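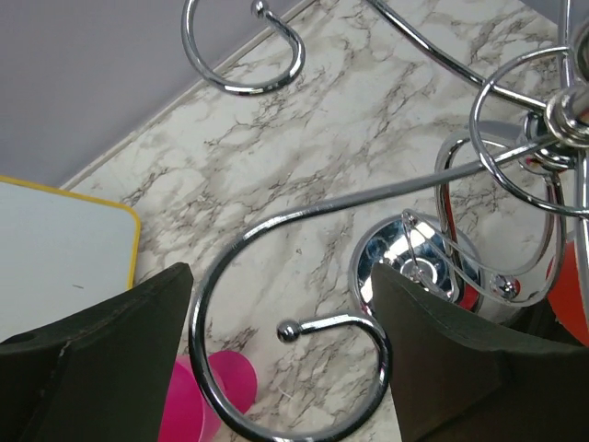

# wrist-cam-reflective: gripper and camera comparison, household metal

Data card, revision 5. Last edited September 3, 2025.
Maintainer: Busisiwe Gumede. Hardware questions go to Oskari Harju.

## Scope

Recordings from a comparison of two parallel grippers on the same arm, each with a small camera mounted at the wrist. The objects are ones our depth and segmentation code handles badly: polished rods, wire racks, ball ends, mirror-like bases. Counter surfaces are patterned on purpose. Gray or brown veins on marble produce false edges next to thin chrome, and we wanted that failure represented.

The set is meant for comparing grippers and exposure settings. It is too small to train a policy from scratch.

## Hardware

| Item | Config A | Config B |
|---|---|---|
| Gripper | Pukell | Ernmont |
| Finger finish | matte, dark | matte, light |
| Finger tip | blunt | tapered |
| Controller | Matlala | Matlala |
| Camera mount | fixed to wrist | fixed to wrist |

Both fingertips must be in view at the bottom corners when the gripper is open. If one is missing, the mount has slipped and the session is discarded. The fingers sit closer to the lens than the work surface does, so they are slightly blurred at the normal focus setting. Do not refocus to correct this. It shifts the calibration.

## Contents

- 2,000 episodes in total, split evenly between A and B
- 16 object layouts
- 20 held-out episodes per config, listed in `splits/heldout.txt`

Each episode directory contains:

```
rgb/ wrist camera, sequential PNG
joints.csv arm state from the controller
grip.csv commanded and measured opening
meta.yaml config, layout, operator, exposure
labels.json outcome and failure code
```

`grip.csv` and `joints.csv` share a clock. The camera does not. Use the offset in `meta.yaml`, and recompute it if you resample.

## Labels

Outcome is `held`, `slipped`, `missed` or `aborted`. Failure codes were assigned by Sutrisno Khoo and checked by Johannes Ngcobo. Where they disagreed, both codes are kept and `disputed` is set to true.

Codes specific to this set:

- `R1` target edge lost in a highlight
- `R2` reflection taken for a separate object
- `R3` finger entered an open loop and contacted the far side
- `R4` rod segmented as part of the surface behind it
- `R5` neighboring object visible through the wires and merged with the target

R3 is a geometry problem more than a vision one. A spiral or hook with a ball end leaves a gap that looks like a clear approach from above. Config A does worse here. The blunt tip needs more clearance than the planner assumed until the August fix, and episodes recorded before that fix carry `planner: old`. Filter them out before comparing grippers.

R5 shows up mostly with strongly colored plastic or painted items close to a rack. Red and magenta also tint the chrome, which pulls color-based masks onto the rods.

## Exposure

Auto exposure is off. Three fixed levels were used: `low`, `mid`, `high`. At `high`, highlights along a rod break it into separate segments, and the mask tracker tends to keep only the longest one. At `low`, dark fingers run together with shadowed objects behind them, which makes Config A fingertip masks unreliable. We recommend `mid` for both configs.

## Known problems

1. Fingertip masks for Config A were drawn once and reused. They are off by a few pixels in sessions after the mount was retightened.
2. Layouts 5 and 16 differ only in the position of one item. Treat them as the same layout for splitting.
3. Mirror-like surfaces can reflect the room. Bongani Venter reviewed the recordings for recognizable faces. Report anything missed and we will pull the episode.
4. Grip force is not recorded. The measured opening is a poor substitute on thin rods, where `held` and `slipped` can give nearly the same value.
5. Cropped objects are common at close range. Boxes are clipped to the image border and flagged `truncated`.

## Loading

```
pip install -e .
python -m astitz.load --config A --split heldout --exposure mid
```

The loader was written for the Astitz toolkit and expects its directory layout. Pass `--raw` to skip undistortion.

## Changes

- r5: added `disputed`, corrected camera offsets for Config B
- r4: planner flag added to `meta.yaml`
- r3: R5 split out from R4
- r2: removed sessions with slipped mount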